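Orport opens footpath survey service to smaller towns

Orport has begun offering its sidewalk inspection service to municipalities with as little as 14 miles of footpath. The service uses a small ground robot from Viltik that travels the pavement and records surface and curb condition along the way.
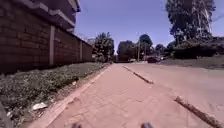
Robot's view along a brick footpath beside a boundary wall.

Each survey is delivered as a route map with image frames and a list of defects graded on a 3-level scale. Product lead Yuzuki Koyama said curb gaps are logged separately from surface wear, as the two are usually repaired under different budgets.
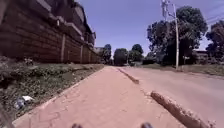 The robot runs for up to 6 hours on a charge, according to Orport, and is followed on foot by one operator. Contracts cover a single pass or repeat passes over the same streets. Reports can be exported to Zadmont, the asset management package, or supplied as plain spreadsheets. 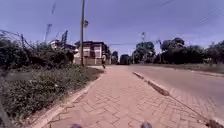 Pricing starts at $527 per mile, including processing. Kiyoshi Hayashi, a paving engineer at the consultancy Karimi, said the grading is adequate for ranking repairs but does not replace a level survey where drainage is in question. Orport is taking bookings for work beginning in December.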